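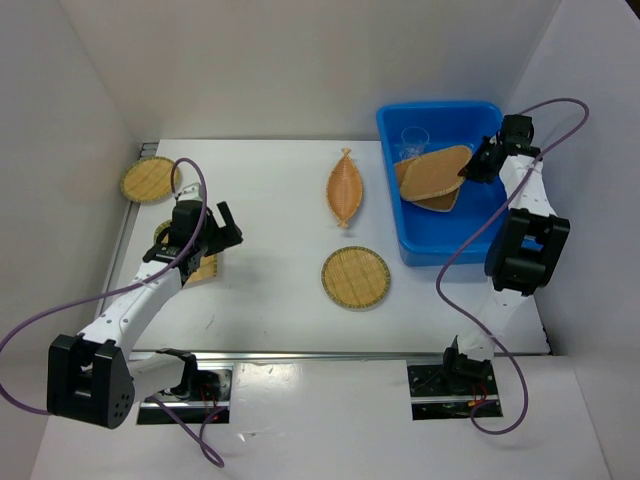 Yurani Llanos reckons I'm being too hard on bamboo before I've even started. Her view, sent in after I mentioned this review was coming, is that woven trays are meant to be a bit rough, that she's had hers for years, and that anyone who wants a perfectly flat plate should go and buy a ceramic one.

Fair enough. But the Ekinci mixed set isn't sold as a bit rough. The box says "table-ready", and the price says so too. I paid full whack for it at a homewares place in September and have been using it since, so I think I've earned a grumble.

The set is a mixture of round plates, a long boat-shaped tray with pointed ends, and some rectangular pieces in a lighter colour. The blue plastic bin is mine, and it's where the lot lives between meals.

I'll start with the round ones, as they're what you'll use most. The weave is golden, the rims are darker, and on a dinner table they look more expensive than they are. They're shallow. I've read reviews saying you can serve hot chips in them, and you can, provided you like grease working its way through to the tablecloth. I put a square of baking paper in now. With bread, wrapped biscuits or mandarins they're fine. With anything that rolls, you'll be chasing it. Mine also don't sit dead level. Put a glass on one and it wobbles, which rules them out as placemats in my house, whatever the leaflet suggests.

Then there's the smell. For the first fortnight the whole set smelled like the inside of a garden shed. I left the pieces on the back verandah in the shade and it faded to almost nothing, but I wouldn't have served food on them straight from the box. The leaflet has nothing to say about this. It does find room for a paragraph on the "spirit of the harvest", so space wasn't the problem.

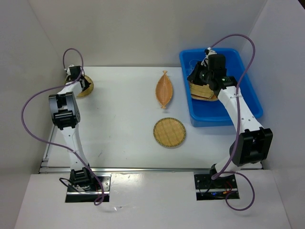 Cleaning is where I lost patience. No dishwasher, no soaking, wipe with a damp cloth and dry at once. Crumbs get down between the strips and a damp cloth just pushes them further in. I ended up using an old pastry brush, dry, over the sink, then the cloth. It takes longer than washing the equivalent in plates. I rang Ekinci's customer line to ask if a quick rinse would hurt and was told it would be "at the customer's discretion". I've been rinsing, and one of the plates has gone slightly grey underneath. Draw your own conclusions.

The rectangular trays are the sleepers of the set. Light slats, straight sides, and they'll take a row of cutlery or the tea things without fuss. If Ekinci sold those on their own I'd have bought them and left the rest on the shelf. I asked about that on the same call. They don't.

Storage deserves a mention, because the pictures on the box show everything nested neatly and I have never managed it. The rounds stack. The rectangles more or less stack. The boat goes with nothing. Its ends stick up, so it has to go in last, on top, and if you forget and put it in first you'll be taking everything out again. I keep the set in a bin without a lid so some air gets at it. A sealed tub is asking for mould, especially up here in the wet.

I did look at the competition. The Flotusel set is cheaper and the rims on the one I handled in the shop were already lifting, so no. Bakex does a plastic imitation that goes through the dishwasher and looks like it. Nilton Guzmán wrote to me in favour of the Bakex, saying his kids have thrown theirs down the stairs with no harm done. I believe him, but I still don't want it on my table.

And so to the boat, the piece everyone picks up first.

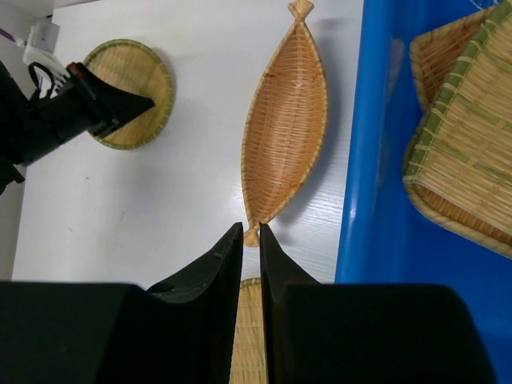
The boat-shaped tray, with its bound ends and wrapped rim.

It's the best made of the lot, I'll give them that. The weave is close and the rim is evenly wrapped. It's also the least useful. The ends narrow to points, so the space that counts is the middle, and a baguette cut in half is about all it wants to hold. Ours has onions in it most of the time. The little flared tips are pretty, and I expect one of them to catch on a sleeve before the year is out.

Would I buy the set again? At full price, no. On sale, for the rectangles and the rounds, possibly, and I'd keep the receipt.

Three stars out of five. The half star I was going to add came off after the phone call.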